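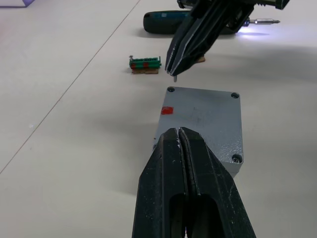

Fitting a lid screw on a grey enclosure.

Stilent two-arm assembly cell

Stilent takes on the small screw work that wears out wrists. Staff set out the parts, check finished boxes and deal with faults. At Koech, Mwende Ondieki's team moved from fastening to testing in September, with no change to hours or grades. 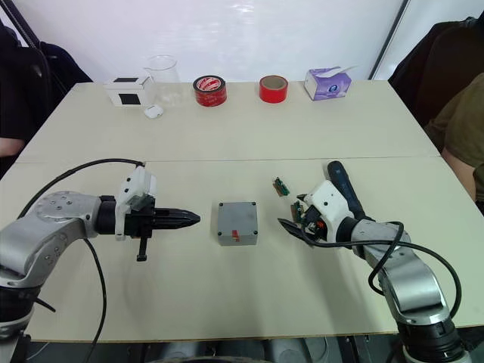
Two arms at the bench, with a grey box between them.

Footprint: two joined tables
Table width: 1380 mm
Training: two days
Order code: 979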